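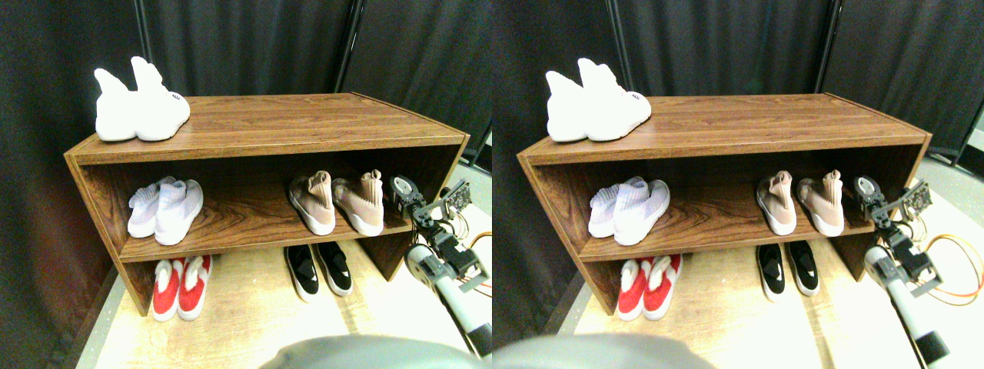
Kornero has offered its Fontana service to retailers and small warehouses since June, and the company presents it as a practical way to hand over one of the more tiresome duties of a shoe department, the return of stock to its proper place. The package consists of one arm, one gripper, the control software and a period of on-site support. It is leased by the month and is intended for shops that could not justify a permanent installation. Footwear is a demanding choice of material for a first product. A pair of knit sneakers with tall, soft collars, such as the beige-pink pair at the right end of the middle shelf, offers the gripper very little that is stiff above the sole, and the side panel of the rack leaves limited room for an approach from that direction.

The terms are set out clearly in the agreement. A customer pays 700 euros a month for a single arm, with a minimum lease of five months. Delivery and first setup are included. Additional training on a customer's own furniture is charged at 245 euros per rack design, a fee that some prospective users will find hard to accept, although Kornero states that it is waived for plain open shelving of a common size.

Knut Reuter, who directs the service, regards the training fee as the fairest part of the arrangement. "A shop with one kind of rack should not pay for the shop with ten," he said. "We prefer to show the cost where the work is done." His department prepares each arm at the company's Stosness workshop before it is sent out, and a technician remains with the customer for the first two days.

The magazine followed the service at Skotwood, a family-owned footwear chain that agreed to a trial in the stockroom of its largest branch. Agata Costa, the branch manager, had asked for help with the hour after closing, when shoes tried on during the day must be matched, checked and put back. Her staff placed the day's pairs on a bench at 6 p.m. and left the arm to shelve them, with one employee present throughout, as the agreement requires.

Results varied with the type of shoe. Leather lace-ups and firm trainers gave little trouble. Soft sock-style models were slower, and the arm sometimes set the second shoe down at a slight angle to the first. The software recognized the fault in most cases and made a second attempt. Ms. Costa considered the pace acceptable for evening work and too slow for opening hours. In her estimate, a full bench took 18 minutes longer than it would have taken an experienced employee.

Manuela Cocco, who supervises the stockroom, raised a separate matter. The arm places shoes well on a middle shelf, where it has a clear approach from the front, but a low compartment obliges it to reach under the shelf above, and its movements there become noticeably more cautious. She has since moved the slow-selling lines to the bottom level - a small change, and one that the Fontana handbook might usefully recommend.

The handbook is otherwise thorough. It covers lighting, floor level and the fixing of the base, and it explains the emergency stop on its first page. The section on cable routing is brief and would benefit from a diagram. Customer support is available by telephone until 8 p.m., and calls made during the trial were answered promptly.

Skotwood has extended its lease for a further five months and will add a second rack design. Kornero is accepting inquiries from other footwear retailers, with site visits arranged through the Stosness workshop.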